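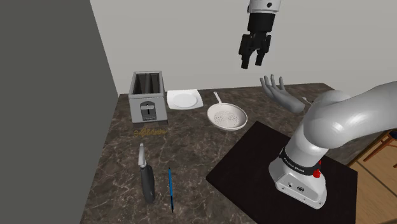
Gripper above the work surface, robotic hand to the right

Section 5: Loading a route and checking it before you ride

The Driltell handlebar unit will follow any route you give it, including a bad one. Treat the line on the screen as a suggestion from someone who may never have ridden there. The steps below assume you have paired the unit with your phone and charged it fully. The battery gauge is optimistic, so "nearly full" doesn't count.

1. Open the Routes page on your phone and choose Import. The file can hold up to 2,000 points. Anything longer is thinned out without a warning, and the corners go first.

2. Pick a surface setting: Road, Gravel or Trail. "Automatic" is also offered. We suggest you leave it alone. On the Gornness loop it sent Yamuna Devadiga down a flight of steps marked as a cycleway.

3. Check the total climb. The sample route, Hepburn to Cirkiria, should show 900 metres. If yours shows a great deal less, the height data hasn't loaded. Delete the route and import it again.

4. Zoom in and follow the whole line with your finger. Look for straight lines across fields or water, and for short spurs that go out and come back along the same track. Drag the line back to the path where you find them.

5. Press Send to Unit and wait for two beeps. One beep means the name has arrived and the route hasn't.

6. On the unit, hold the left button until the route name appears, then press it once to start.

Note: The arrival time is worked out from a steady speed on flat ground. Huiling Hou tested it over the sample route in April and got in almost 265 minutes after setting off, well behind the time promised at the start. Set your own average under Rider > Pace if you want a figure worth reading. Even then, don't book a train by it.

Note: "Popular with riders" means that other people have loaded the same piece of track. It doesn't tell you whether they enjoyed it, or whether the gate is still open.

Caution: Rerouting is switched on when the unit leaves the factory. If you stray from the line it will look for the shortest way back, which on a hillside can be straight down. Turn it off under Ride > Off Course before any trail ride.

Caution: Don't drag or edit the line while moving. The screen locks above walking pace, but the lock is slow to come on.

If the route vanishes part way round, hold both buttons until the screen goes dark, then restart. The line usually returns. Your ride record up to that point may not, whatever the message on the screen says. Carry a paper map on any route you don't already know.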